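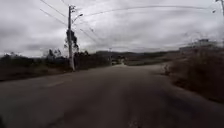 The road at Hultside under a heavy sky.

Sterkar Introduces the Shim Gravity Separator for Small Seed and Pulse Processors

Reading time: 2 minutes

HULTSIDE, November. Sterkar, a manufacturer of cleaning and grading equipment for the seed and pulse trade, today announced the Shim, a compact gravity separator intended for processors who handle lentils, dry peas, chickpeas and similar crops in modest lots. The machine is built at the company's Hultside works and is available to order now, with first deliveries planned for early spring.

The Shim separates product by weight on an inclined, vibrating deck. Air is drawn up through the deck surface so that light, shriveled or insect-damaged seed floats toward the low side, while sound seed travels to the high side and leaves by a separate outlet. Deck pitch, air volume and stroke speed are set from the operator's side of the machine and can be changed while it is running. In standard trim, the Shim processes 300 kilograms of lentils per hour.
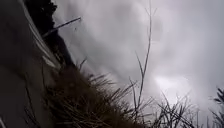 The machine will be offered in 2 versions. The first is a stand-alone unit with its own feed hopper, suited to a farm building or a small packing room. The second is supplied without a hopper and is meant to be placed under an existing cleaner or bucket elevator. Both use the same deck, fan and drive, and share a common list of spare parts.

"Our customers have asked for a separator they can clean out completely between lots," said Lilibeth Quiambao, director of product development at Sterkar. "A processor may have green lentils in the morning and a seed order for a different variety after lunch. On the Shim, the deck lifts off after 4 clamps are released, and the air chest beneath it can be reached with an ordinary brush or vacuum."

The frame is welded steel with a powder-coated finish. Surfaces in contact with the product are stainless steel. The fan is driven separately from the deck, so that air can be adjusted without affecting the stroke, and the fan inlet is fitted with a washable filter. A dust hood is available as an option and connects to most central extraction systems.
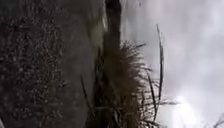 Rough grey ground and dry grass, Hultside.

Trials of the Shim were carried out over the past season at Galtovwood, a contract cleaning plant that handles pulses for growers in the district. The Galtovwood crew ran the machine on lentils, yellow peas and a short lot of mustard. Following their comments, Sterkar enlarged the discharge gates and moved the stroke control closer to the feed end. The operating manual was also revised to include starting settings for each crop. 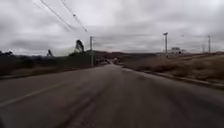
Installation requires a level concrete floor and a three-phase electrical supply. Buyers of either version will receive a start-up visit from a Sterkar technician, who will set the deck on the customer's own product and train the operators. The Shim carries a warranty of 2 years on the drive and fan assembly. Wear items, including deck cloth and gate seals, are not covered.

Processors who wish to have a sample run may send product to the Hultside works by prior arrangement. A written report on the separated fractions will be returned with the sample. Pricing is available on request from the Sterkar sales office.

About Sterkar
Sterkar designs and builds screen cleaners, destoners and gravity separators for seed houses, pulse packers and farm processors. The company's offices, assembly hall and test room are located in Hultside.

Press contact
Lilibeth Quiambao, Director of Product Development
Sterkar, Hultside

Related items
Sterkar Extends Spare Parts Hours for Harvest
Choosing Deck Cloth for Small-Seeded Crops
Destoner Retrofit Kits Now Shipping
Galtovwood Adds Second Pulse Cleaning Line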